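Talebi M2, brazo guía para teleoperación
Inicio > Enseñanza por demostración > Brazos guía
Referencia: 2431
Disponible bajo pedido

Hola, y gracias por pasarte por la ficha. Soy quien monta, prueba y empaqueta los Talebi, así que la descripción la escribo yo y va en primera persona, como todas las de esta tienda. Si buscas la hoja de características, está más abajo. Si tienes un rato, léete antes lo que sigue, que casi todas las preguntas que me llegan al correo se contestan ahí.

El Talebi M2 es un brazo guía: lo coges con la mano, lo mueves, y el brazo robot que tengas al otro lado (el que lleva la pinza de verdad) copia el movimiento. El empuñado tiene un gatillo para el índice, y según cuánto lo aprietes se cierra más o menos la pinza. Mientras tanto el programa, que se llama Billik y viene incluido, va guardando las posiciones y las imágenes de las cámaras que hayas conectado. Cuando terminas la tarea pulsas el pedal, se cierra el episodio y a por el siguiente.

Lo diseñé porque llevaba meses enseñando tareas con un mando de consola y acababa con los pulgares destrozados. Para mover una caja de un lado a otro el mando te vale, no digo que no. Pero intenta meter una pieza en un hueco con su forma, girando la muñeca a la vez que bajas... ¡una desesperación! Con el brazo guía lo haces con el mismo gesto que harías con tu mano y al cabo de una tarde ya ni piensas en las articulaciones.

Para qué lo uso yo

Sobre todo para tareas de mesa con objetos pequeños. La que más me gusta para probar un equipo recién montado es la de las cajas de producto: coger un aparatito fino y trabajar con él encima de su bandeja, la típica con el molde blanco y el hueco a medida. Parece una tontería y es una prueba buenísima, te saca todos los defectos. Si el gatillo tiene holgura, el aparato se te tuerce entre los dedos. Si hay retardo, te pasas de largo y chocas con el borde del molde. Y si la cámara de muñeca está mal orientada, los dedos te tapan justo el sitio que necesitas ver.

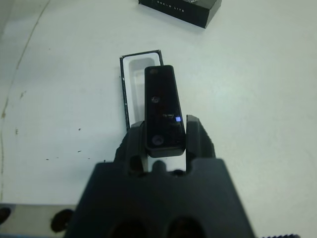

Un consejo que doy a todo el mundo: con objetos oscuros y brillantes sobre mesa blanca, fija la exposición de la cámara a mano antes de grabar. En automático, cada vez que la pinza baja y ocupa media imagen cambia el brillo de todo lo demás, y luego tienes episodios que no se parecen entre sí. En Billik está en Cámaras > Exposición > Bloquear. Yo la bloqueo con la pinza a media altura y ya no la toco en toda la sesión.

Otra cosa, y esta me costó aprenderla: no corras. Al principio te emocionas (es muy divertido, lo reconozco) y haces los movimientos a tirones. El robot los copia tal cual y después el modelo aprende tirones. Mejor agarrar, parar un instante, levantar, acercar, parar otra vez y bajar. Si un intento te sale regular pero lo corriges sobre la marcha, guárdalo también, que esas correcciones vienen de maravilla. Los que acaban con el objeto en el suelo los marco como fallidos con una pulsación larga del pedal.

Qué viene en la caja

Brazo guía Talebi M2, montado y calibrado
Empuñadura con gatillo, para diestros o zurdos (indícalo en el pedido)
Pedal de episodio
Mordaza para sujetarlo a la mesa
2 cables USB-C
Fuente de alimentación
Licencia de Billik para un puesto

No viene el brazo robot, ni la pinza, ni las cámaras. Lo pongo así de claro porque ya he tenido alguna devolución por este motivo y es un disgusto para las dos partes.

Características

Ejes: 6, más el gatillo
Articulaciones: con compensación de peso por muelle en hombro y codo
Conexión: USB-C
Montaje: mordaza o cuatro tornillos
Garantía: 2 años
Episodios incluidos en la licencia de Billik: 2000 por proyecto, con proyectos ilimitados

Compatibilidad

Lo tengo probado con el brazo Rosley de sobremesa y con el Endedthorpe, los dos con su pinza paralela de serie. Con el Rosley es enchufar y listo. En el Endedthorpe hay que invertir el sentido de la muñeca en el menú de ejes, si no, giras a la derecha y él se va a la izquierda (da bastante risa la primera vez, pero hazlo con la mesa despejada). Para otros brazos hay una plantilla de configuración en la que metes longitudes y límites de cada eje. Si te atascas, escríbeme con el modelo y te echo una mano.

Preguntas que me hacéis mucho

¿Se nota el peso en la mano? Poco. Los muelles aguantan el brazo donde lo dejes, aunque con la empuñadura girada del todo hacia fuera tiende a caer un pelín.

¿Devuelve la fuerza del agarre? No. El M2 no tiene motor en el gatillo, así que aprietas mirando. Con cosas delicadas, pon un tope de cierre en Billik y te quitas el susto.

¿Puedo enseñar guiando el propio robot con la mano, sin brazo guía? Si tu robot lo permite, claro, y Billik lo graba igual. Lo malo es que tu mano y tu brazo salen en las cámaras. Para repetir una trayectoria sin más no importa, para entrenar con imágenes yo lo evitaría.

¿Hace falta recalibrar? Solo si lo desmontas o se lleva un buen golpe. El asistente te pide 9 posturas y se hace en un momento.

Envíos

Preparo los pedidos por tandas. La próxima sale el 10/7/26 y la siguiente ya se va a noviembre, así que si lo necesitas para este curso, no lo dejes mucho. En el campo de observaciones pon qué brazo tienes y con qué mano vas a manejarlo, y te lo mando con el perfil ya cargado.

Productos relacionados
Empuñadura de repuesto Talebi
Pedal doble para Billik
Soporte de cámara para muñeca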